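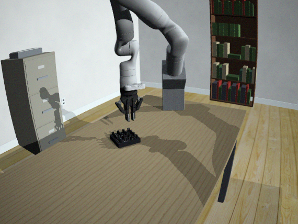 Surely the whole point of an open day is to see the real machine do real work, a woman behind me in the queue at Hirgate was telling her friend, and if she'd wanted a computer game she could have stayed at home with her grandson. I've been arguing with her in my head ever since, mostly on the bus back to Stivton, and I think she's wrong. Well, about two thirds wrong.

I went along in March because the Jomum lot were showing how they teach an arm to do fiddly bench work, and I like fiddly bench work (I spent years putting little parts into little holes for a living). What we got for the first half was a big screen and a simulated room. A gripper over a pegged board, a table, a filing cabinet, a bookcase full of books. You could feel the disappointment go round. One chap put his coat back on!

But I got quite hooked. What I liked was the shadows. The arm throws one right across the table and another up the front of the cabinet drawers, and our guide said that sort of thing matters, as a camera on a real bench has to put up with shadows too. I'd never have thought of it. I'd have left the lamp out and been pleased with myself.

And think what practice costs on a real bench. Bent pegs, a scraped gripper, someone standing by with a hand on the stop button until teatime. The guide told us they'd run the same job 346 times before lunch, all on the computer. Try that with an apprentice and see how long he stays.

Where I'm with the lady in the queue is the feel of it. When I was on the bench I knew a part was going in wrong through my fingertips, well before I could see it. I asked about that and got a long answer with the word "friction" in it a lot, and I came away thinking they hadn't cracked it. Fair enough, but say so on the poster. The Rutherford day last year was all real metal and it was noisy and slow and broke down twice, and I learned a good deal from the breakdowns.

So I'd keep the screen, and put a real peg board on a table next to it for us to have a go at. Let people find out how hard the job is with their own hands, then show them the arm.

Print this article | E-mail to a friend

3 comments

benchmonkey60
Agree about the fingertips. You can't draw that on a screen.

Stivton reader
Was the Rutherford one free? Hirgate charged us for parking.

oldlathe
I was the one with the coat. It was cold in there!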